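Teaching by hand at Rumden

Jun 1, 2022

When Rumden began automating its small-goods handling in January, the first change on the floor was a job title. Six people who had spent their shifts picking, turning and packing household items were renamed demonstrators. They still handle the same items. They now do it with a gripper in each hand, and the recordings are used to train the arms in the next hall.

Hajar Ezzat runs the demonstration floor. She was a packing lead before that, and her account of the change is mostly about time.

"In packing, you were measured on units per hour," she said. "In demonstration, a fast run can be a bad run. If the fingers jump, or the item leaves the view, the run is rejected. People who were proud of their speed had to unlearn it, and that took longer than we planned for."

The plan allowed each demonstrator 100 practice runs before any recording counted. Ezzat said the first group needed 231 on average. The excess was paid at the normal rate, a point the staff had raised before signing the new terms.

The tasks are short. A household item is set on a white board on the table, and the demonstrator moves, turns or switches it using only the gripper fingers. Bare hands may touch the item between runs to reset it, never during one.
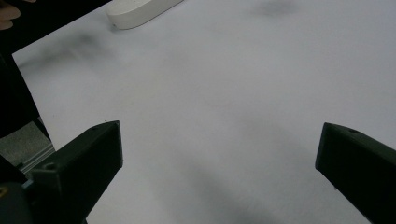
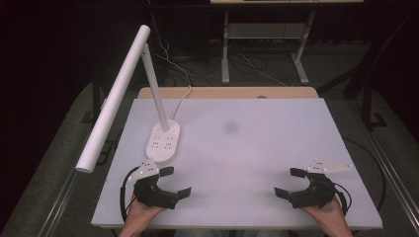
Driss Ghoneim has worked at the site longer than anyone else on the team. He described the loss of touch as the hardest part of the work.

"With your own hand you know the weight of a thing before you have lifted it," he said. "Through the tool you get a little of that, late. So you learn to watch the contact point. By the end of a shift my hands are fine and my eyes are tired. It used to be the other way around."

Wrist strain was the other early complaint. The grippers are held from below and kept level for most of a run, a posture that few of the packing jobs required. Ezzat cut the recording block from an hour to forty minutes and added a seated option. Ghoneim uses the seated option for flat items and stands for anything tall.

Asked whether he was training his own replacement, Ghoneim did not dispute the wording. "For some items, yes. Boxes, certainly. I asked for it in writing that I would be moved and not dismissed, and I have that. What I would be moved to is less clear."

The written commitment covers all current demonstrators and runs for the length of the contract with Endora, the integrator that supplies the arms. Hatem Ashour, who manages the contract on the Rumden side, said that 113 item types are on the list for transfer. Soft packaging and anything with a loose cord are scheduled last.

"A cord moves when you move the item, and it does not move the same way twice," Ashour said. "A person corrects for that without thinking. We need many examples of the correction, including the clumsy ones."

Clumsy runs were at first deleted by the demonstrators themselves, out of habit. Ezzat has since removed the delete option from the stations. Rejection is now done by a reviewer, who must enter a reason, and the demonstrator can read it and object.

Ghoneim has objected several times. "Twice they agreed with me," he said. "In packing there was no form for that."

The next review of the staffing terms is due when the first group of items has been transferred. Ezzat has asked for two of the demonstrators to be trained as reviewers before then. Ashour said the request is with the site office.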